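Gunwood Perception and Planning: Progress Report to the Narkora Fund

Thu 30 May
Prepared by Chaminda Samarakoon, software lead

The short version: tracking is fine, planning is mostly fine, and depth on shiny things remains a character-building exercise.

Since the last report we have replaced the old pose estimator with Flelter, our own module, which takes the wrist camera stream and returns a rack pose plus a list of holes and a guess at which are occupied. It runs at 30 frames per second on the bench machine. The guess is the interesting part. Clear tubes in a bright metal rack give the depth network very little to hold on to, and it fills the gap with confidence. In April it reported a tube hovering a hand's width over the table and the planner, to its credit, politely went to get it.

We now fit the rack first, from its edges and hole pattern, and only then ask whether each hole has something in it. Tubes are treated as a property of the hole, so they can no longer float. Of the 123 recorded approaches in the test set, 30 still end with the wrong hole chosen. Most of those are at the far end of the rack, where the tubes fade into the metal behind them.
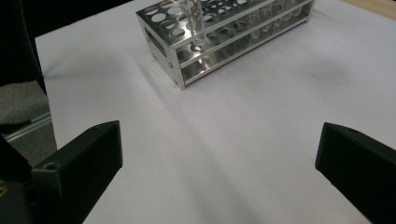
Wrist view with the fingers open: aluminum rack on white paper, one clear tube near the close end, more tubes faintly visible farther along.

On the planning side, the Softić planner has been moved out of the main process and no longer takes the cameras down with it when it crashes. It crashes less too, though we would like credit for the first thing even if the second turns out to be luck. Approach paths are now checked against the fitted rack model, end plates included.

Tooling: the replay viewer works. The labeling tool works if you don't press undo.

Next period
Collect and label 1000 more approaches, weighted toward far holes.
Add a "not sure" output to Flelter and teach the planner to respect it.
Fix undo.

Spending is on plan. The full demo is still set for September – we would ask that visitors not bring their own glassware.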